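# Jester: a resale price list for small die-cast and plastic toy cars

4 min read

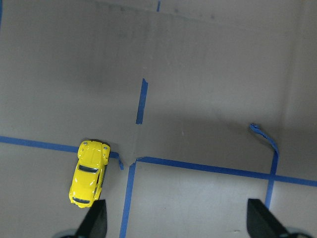 Yellow toy car, top view.

15 shares · 2 comments

## What is in it

Jester is a table of asking and selling prices for used toy cars, gathered from the Didirton swap listings and from the paper sale sheets kept at the Ogola market. Each row is one listing. It does not cover trains, trucks longer than a hand, or anything sold in mixed lots.

I put this together after reading one too many claims that old toy cars "always go up." I doubted it before I started and I doubt it more now. Please don't take the table as an investment guide. It is a record of what people asked and, in fewer cases, what they got.

## Columns

- `listing_id`: a plain number, with gaps where duplicates were removed
- `source`: `didirton` or `ogola`
- `body_color`: one everyday word, such as yellow or red
- `condition`: the seller's own word, not mine
- `boxed`: yes, no, or blank
- `ask`: the price asked, in dollars
- `sold`: the price paid, blank if unknown
- `days_up`: days between listing and sale, capped at 48

A blank in `sold` does not mean the car went unsold. A lot of sellers take a listing down and say nothing. Anyone who fills those blanks with the asking price will get a lovely rising line and should not believe it.

## Known problems

**Condition words are close to useless.** "Mint" was used for cars with missing wheels. "Played with" was used for cars still in the box. I left the words as written. An earlier version tried to map them to a scale, and the scale mostly told me which sellers were shy.

**"Rare" was dropped.** It used to be a column. So many listings said yes that it carried no information.

**The Ogola rows are thin.** The sheets were filled in by hand at the stall, and some prices look like they were rounded after a bit of haggling. Before October there is no `boxed` entry at all for this source.

**Color is one word.** Two-tone cars got whichever color the seller named first. Claims that one color sells better than another should be treated with care – I have seen two people get opposite answers from this same file.

## About the Driltusley score

Older copies came with a Driltusley score, a single number meant to rate how collectible a car was. I asked for the formula and got a paragraph about "market feeling." The score is gone from this release. If your script needs it, your script will break, and I'd suggest thinking about what it was doing with that number in the first place.

## Loading it

The file is `jester.csv`, comma-separated, with a header row. Prices use a period for cents and have no dollar sign. Open it in any spreadsheet, but set `listing_id` to text first or the leading zeros will vanish.

## Corrections

Send the listing number and what you think is wrong. Screenshots help. "My uncle sold one for way more" does not, unless he kept the receipt. Fixes go in on Monday, when I have time.

Maintained by Njoroge Chege. Free to reuse with credit.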